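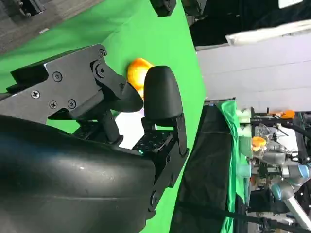

Screws in a black metal bracket, close up.

Bekeck canvassing app, reviewed after one council campaign

I used Bekeck for the whole of the last campaign in Dakulby, where our candidate Everaldo Holanda was running for the council seat of the Skikberg ward. Before this we worked with paper lists and a shared spreadsheet. The spreadsheet was free and it was also terrible, so I was ready to pay for something better.

The price is 65 dollars a month for one campaign, and you can add as many walkers as you like. You upload the voter list, draw your walking areas on a map, and each walker receives a list on the phone. The import needs patience. My file had the apartment number in the same column as the street, and Bekeck did not accept this until I separated them by hand. The help page says the file should be "clean", without explaining what clean means.

After that it went much better. We had 1,293 addresses in the ward and reached 871 of them before election day. I know these numbers only thanks to the app, with the old spreadsheet I would be guessing. The answers are saved with one touch: supports, leans, undecided, against, not home. I would like to have one more button for "moved away", because now you must write it as a note, and the notes are not searchable.

It works without a signal, and this is important in Skikberg, where the lower streets have almost none. The answers wait in the phone and are sent later. Two times they were sent double, and I had to delete the copies one by one.
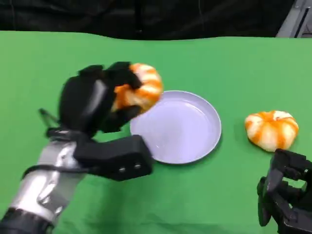 Green tabletop with a black backdrop behind.

The weakest part is the turnout screen. On election day you want to see quickly which of your supporters did not vote yet, and Bekeck shows them in alphabetical order over the whole ward. You cannot sort them by street. Zachary Kowalchuk, who ran our phone table, printed the list and cut it with scissors, as we did in the old days.

I have also tried Fankhauser in an earlier race for the school board. It has a better turnout screen and a much worse map, and it costs more if you have many walkers. For a big city campaign I would maybe choose it. For one ward, Bekeck is enough.

Support answered my three messages in a polite way - the slowest reply took two days, in the last week before the vote that is long. I canceled in December 2022 and the export of all our data came the same evening, in a normal file that opens everywhere.

My score is 4 out of five. I would give the full score if they repair the sorting.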